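Washing and sorting secondhand building bricks

Bricks bought by the bag usually come dusty and mixed with other toys. Washing them takes one evening, plus a night for drying. The steps work for any large plastic brick without a motor, light or sticker.

## What you need

- A dishpan or a clean sink
- Dish soap
- An old toothbrush
- A mesh laundry bag with a zipper
- 2 bath towels
- A storage bin with compartments

## Steps

1. Tip everything out and pull the bricks apart. Set aside anything with a battery box, and wipe those pieces with a damp cloth.
2. Fill the dishpan with warm water. Keep it below 99°F if you have a thermometer. Hot water can warp older plastic.
3. Add a squirt of soap, put the bricks in the mesh bag and let them soak for 7 minutes.
4. Brush the undersides. Dirt collects between the tubes and the walls, and soaking alone won't move it.
5. Rinse under the tap until the water runs clear.
6. Lay the bricks open side down on a towel. Turn them after an hour and leave them overnight.

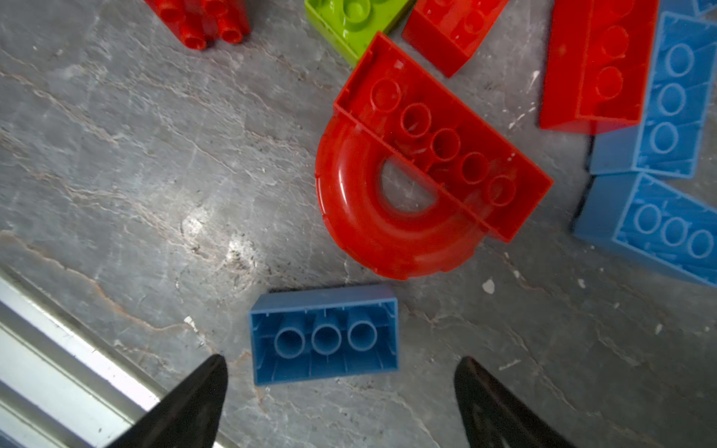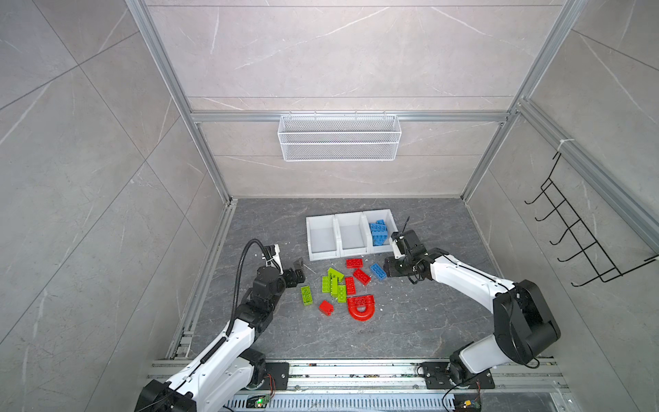

*Blue bricks appear in both pictures, with a red curved one in the first.*

## Sorting

Sort by shape first if the bricks are for building, and by color if they are for small children. Curved and arched pieces take up a lot of room, so give them their own section. Leave one compartment free for odd parts.

My last lot was the Mondal set 1409, bought at the Stonditz flea market in February. It had pieces from a Mutberg farm set mixed in. The two brands don't grip each other well, so I keep them in separate bins.

## If a brick still smells

Soak it again with a spoonful of baking soda, then rinse. Skip bleach, which fades red and yellow. For crayon marks I use Trurna paste on a damp cloth and wash the brick again afterward.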